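Stendon kitchens to get continuous extract after trial results

05/08/2025

Housing provider Farkis is to change the ventilation specification for its open-plan flats in Stendon, after a trial found that the existing cooker hoods did little to stop moisture and cooking odours from reaching the living area.

The new specification replaces the manually switched hood with a low-rate extract that runs all the time and moves to a higher rate when humidity rises. It will apply to 100 flats in the eastern part of the estate. Work begins in January and will be carried out stair by stair, with the top floors done first because the roof terminals have to be changed before the ducts below them can be connected.

The flats were laid out with the kitchen, dining and sitting areas in a single room. Under the original design, air was to enter through trickle vents above the living room windows, cross the room and leave through the hood. Measurements showed that this happened only when the hood was on its highest setting, which residents rarely used because of the noise. 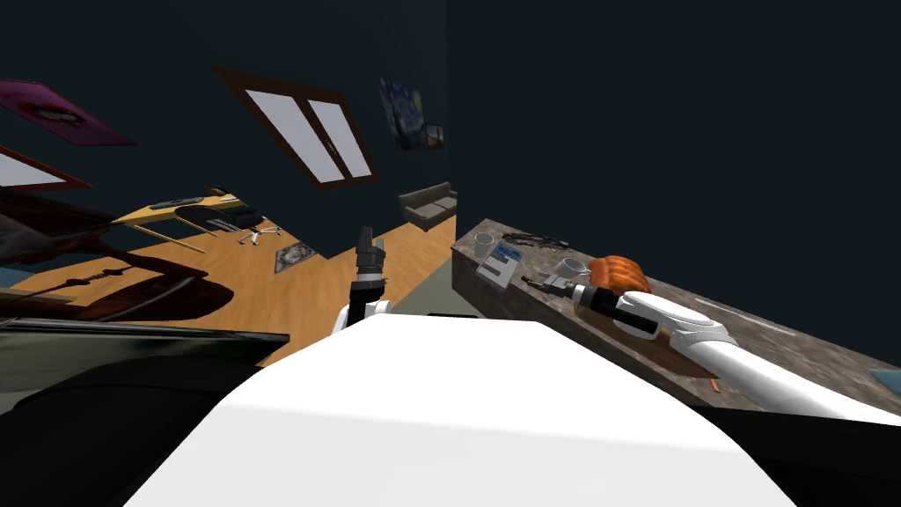
An open-plan interior, with wooden flooring and a dark wall beyond the countertop.

On the lowest setting, or with the hood off, the direction of flow depended mainly on the wind. With a westerly wind, air came in through the kitchen duct and moved towards the sitting area, carrying moisture with it. The backdraught shutters fitted at the outside wall were found to be sticking in a partly open position, in most cases through grease build-up on the spindle.

Kvido Říha, who led the trial for the consultancy Ladefoged, said the shutters had been chosen for a much shorter duct than the one eventually built. "The drawings show a straight run to the outside wall. On site there are bends to get round the beams, and the pressure drop goes up with each of them," he said. "The fan is then working at a point on its curve where a small change in wind pressure makes a large change in flow."

The trial ran in 11 flats. In each of them, sensors for temperature, relative humidity and fine particles were placed beside the cooker and on the wall furthest from it. Residents were asked to cook as usual and to write down the type of cooking and whether a window was open. Logging took place through the winter, when windows are mostly kept shut and condensation complaints are at their highest.

Frying produced the largest and longest particle peaks. Boiling raised humidity more but left fewer particles, and the effect could be cut sharply by keeping a lid on the pan. Grilling gave mixed results. Fatty foods such as sausages and bacon produced peaks close to those seen in frying, while vegetables and toast produced much lower ones unless they burned.
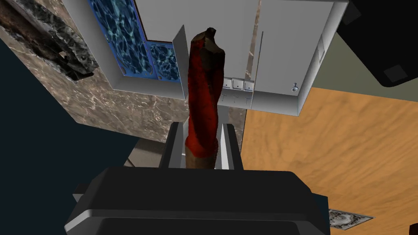 Position on the hob mattered as well. Food cooked on the front rings gave higher readings at the far wall than the same food cooked on the back rings, as the hood canopy does not reach over the full depth of the hob. The report recommends that residents use the back rings when frying, and that this be added to the printed home guide.

Most of the remaining variation was explained by how long the fan stayed on afterwards. In homes where it was switched off as soon as the food was served, particle levels at the far wall were still rising at that point. The new controller adds an overrun period that cannot be shortened by the user, although the higher rate can be started by hand at any time.

Noise was treated as a separate part of the trial. The present hoods have the fan directly above the hob, and on the top setting they are loud enough to interrupt conversation or television in the same room. The replacement puts the fan in the ceiling void above the hall, with a silencer on the kitchen side. Two fans were compared, and the Hisik unit was selected on the basis of its lower noise at the continuous rate. Its power use was slightly higher than that of the other fan, but the difference was judged small against the gain in acceptability.

Farkis said the position of the seating had also been taken into account. The sitting area shares the same volume of air as the kitchen, and soft furnishings take up cooking odours and release them slowly. Residents in the trial who had moved a sofa to the wall opposite the kitchen reported fewer problems with smell, but the sensor readings did not show a clear difference between one position and another.

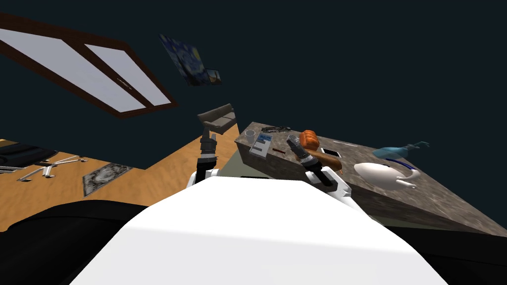
A marble countertop, with a small grey sofa further back in the room.

The trickle vents will be kept. In several flats they had been closed or taped over because of draughts, which left the extract with no planned source of replacement air. Under the new arrangement the vents will be changed for a type that limits flow in high wind and cannot be fully closed. Door undercuts to the bedrooms will be checked at the same visit and trimmed where carpet has reduced the gap.

Electrical work is limited to a new fused spur in the hall and a low-voltage cable to the humidity sensor. The sensor will be mounted at high level on the kitchen wall, away from the direct line of steam from the hob. An earlier position beside the wall units was rejected during the trial, as kettles standing underneath set off the higher rate each time they boiled.

The existing hood casings will remain above the hobs as a capture canopy, with their motors removed and the openings sealed to the new duct. Grease filters will still need washing by the resident. Farkis has asked the contractor to leave a spare set in every home, and the filters will be inspected at the yearly gas and electrical visit.

Access will be needed to each flat for two days. On the first, the hood is disconnected and the duct installed – the kitchen can be used in the evening, but without extraction. Commissioning takes place on the second day and includes a flow measurement at the grille at both fan rates. A copy of the reading will be given to the resident and another kept with the property file.

Before the first visit, residents are asked to clear worktops within arm's length of the hob and to take down anything stored on top of the wall units. Crockery and glass should be put away, as core drilling through the beam casing causes vibration. Dust sheets will be supplied. Stone worktops will also be covered with board, because the installers have to stand tools on them.

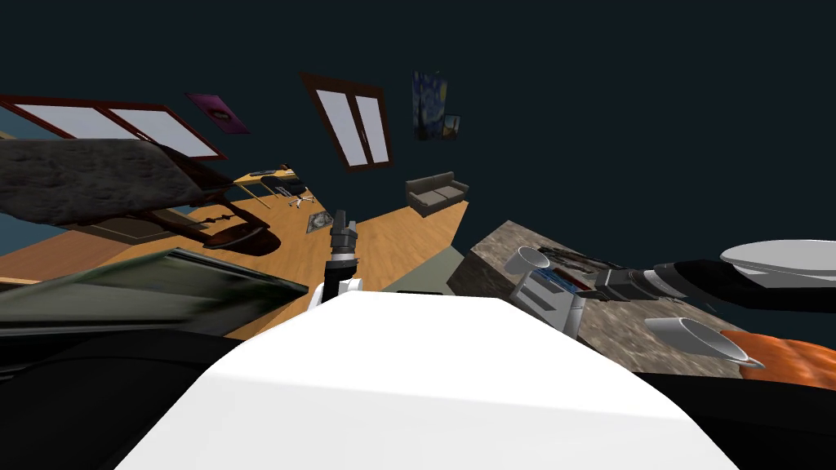 A white cup on its side on a brown and grey marble-textured countertop.

Costs will be met from the planned maintenance budget and will not be added to service charges. Running the fan continuously will add to household electricity use, and Farkis is to publish an estimate once the first stair has been metered for a full month. Against this, heat loss through open windows should fall, though the report gives no figure and notes that the trial was too small to support one.

A second phase covering the older flats on the western side has not been approved. Those flats have separate kitchens and a shared extract shaft, and Ladefoged found that 8 of the shaft's access panels could not be opened for survey. The panels are to be released in the autumn so that the internal condition of the shaft can be recorded by camera. Any fire dampers found to be missing or jammed will be dealt with straight away under the existing repairs contract.

The full report, including the sensor plots and the fan curves, can be read at the Farkis office in Stendon during opening hours. Appointment letters will be sent to each stair in advance of the work, and residents who work nights or who use medical equipment that needs a constant supply should contact the office before their date is set.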